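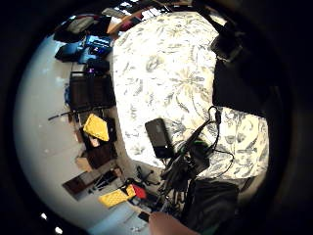 Figure 1. Smartphone and cabling on the patterned duvet.

Work, Technology and Organization
Handout 7: Automation of Garment Handling and Its Effects on Staff
Vincze Institute, Department of Labor Studies
Revised 12/03/2019

1. Purpose of this handout

This handout accompanies the seventh lecture. It should be read before the discussion section, together with the job descriptions distributed in September. Students are expected to be able to explain what a demonstration task is, to identify which parts of a garment worker's job are changed by automation, and to discuss who carries the cost of that change.

The case used throughout is Hidadent, a contract laundry and garment finishing company in Jumitby. The company has 200 employees. Its finishing department receives clean garments from the dryers, sorts them by type, folds or hangs them, and prepares them for return to the customer. Management decided to automate part of the folding work under a project named Olia. The first stage lasted 18 weeks.

2. Why garments are a difficult case

Most industrial automation deals with rigid parts. A metal bracket has the same shape each time it reaches the machine, and its position can be described with a few measurements. A jacket has no fixed shape. A sleeve may be under the body or inside out, and a dark fabric shows few of the edges that a vision system would use to find the collar or the hem.

An experienced folder deals with this by touch and habit. She shakes the garment once, finds the shoulder seam with her thumb, and has the first fold made before she could say which way the garment was facing. When the Hidadent folders were asked to write down their method, most of the written versions left out the shake. It was added later by a shift lead who had watched the line.

Knowledge of this kind is called tacit knowledge (see Handout 3). Since it is hard to write down, developers now often record it directly. A person performs the task while instruments register the position of the hands and the state of the cloth. The recordings are then used to train the machine.

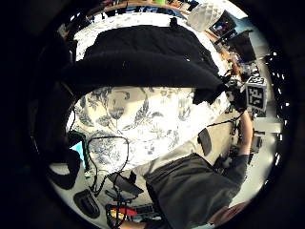
Figure 2. Black garment laid across the duvet; a marker cube is held at the right.

3. Demonstration as a new kind of work

Under Olia, part of each participating worker's shift was moved from production to demonstration. The physical motions were much the same as before. The conditions were different in several respects that students should note.

Pace. A folder on the line works as quickly as quality allows. A demonstrator is asked to move at an even speed, to keep the hands in view of the cameras, and to begin again when a sensor loses its position. Several workers reported that this was more tiring than ordinary folding.

Variety. On the line, a badly tangled garment is an annoyance. In demonstration work it is wanted, and garments are deliberately dropped, bunched or turned before each attempt.

Equipment. Sensor gloves reduce the feeling in the fingertips, and cables have to be kept clear of the work. The fit of the gloves was the most frequent complaint in the first stage. Only one size had been ordered.

Output. The line is measured in garments finished. At Hidadent the previous standard for a full team was 1308 garments per shift. Teams with members on demonstration duty were given an adjusted standard of 1025. The adjustment was introduced after the project had begun, and for the first weeks the teams were held to the old figure with fewer people on the line. The dispute that followed is documented in Reading B.

4. Changes in job content

The project plan divided the finishing department's tasks into three groups. The division is reproduced here in shortened form.

Tasks to be transferred to the machine: flat folding of standard items; stacking; transfer to the packing belt.

Tasks to remain with staff: inspection for stains and damage; mixed or delicate items; buttons, zippers and repairs; communication with drivers and customers.

Tasks newly created: demonstration; clearing jams; checking folds made by the machine and marking the failed ones; daily cleaning of cameras and sensors.

Two observations should be made. First, the transferred tasks were the ones in which new employees had always been trained. A person hired after the change goes directly to inspection without having handled many garments, and the department has had to design a separate training period. Second, the new tasks were assigned informally at first. Whoever stood nearest cleared the jam. These duties appeared in no job description and were left out of the pay grades until the spring review.

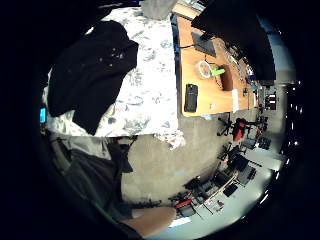
Who owns the skill that is recorded during a demonstration?

The recordings belonged to the company under the Hidadent agreement. The agreement gave workers the right to decline recording, a fixed supplement for each shift that included demonstration, and written notice if the recordings were to be used at another site. It did not provide for payment on later use. Legal positions on this point vary, and students should distinguish between ownership of the data, which a contract can settle, and recognition of the worker's contribution, which is usually a matter for negotiation.

5. Information and consultation

Staff at Hidadent first learned of Olia when a work table was set up beside the sorting area. A general meeting was held nine days later. In interviews, employees mentioned the order of these two events more often than any technical feature of the system. Those who had been asked for their opinion on glove fit and table height described the project in more favorable terms, including some who expected to lose hours because of it.

The company has stated that no position was ended during the first stage. Four fixed-term contracts were not renewed in the same period. The company does not regard the two matters as connected. The employee representatives do. Both statements are included in Reading C, and students should be prepared to say what further evidence would be needed to decide between them.

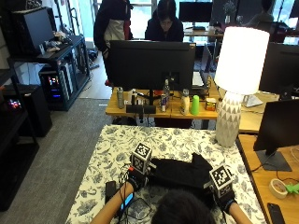
6. Assignment

Select one task from a workplace known to you. The task should involve handling an object that changes shape, such as fabric, food, paper sacks or cable.

a. Describe the task in writing, in enough detail for a new employee to attempt it.

b. Ask a person who performs the task regularly to read your description and note what is missing.

c. State which of the missing points could be recorded by camera or glove and which could not.

d. Propose a fair adjustment to the output standard for a team that supplies demonstrators, and explain how you reached it.

The paper should be four to six pages, double spaced. Names of employers should be removed. Obtain permission before observing or recording anyone at work; the consent form is attached to Handout 2.

7. Readings

Reading A. Task inventory of the finishing department, before and after the first stage
Reading B. Correspondence on the adjusted output standard
Reading C. Statements of the company and the employee representatives

Readings A and B are available at the department office. Reading C will be handed out in class.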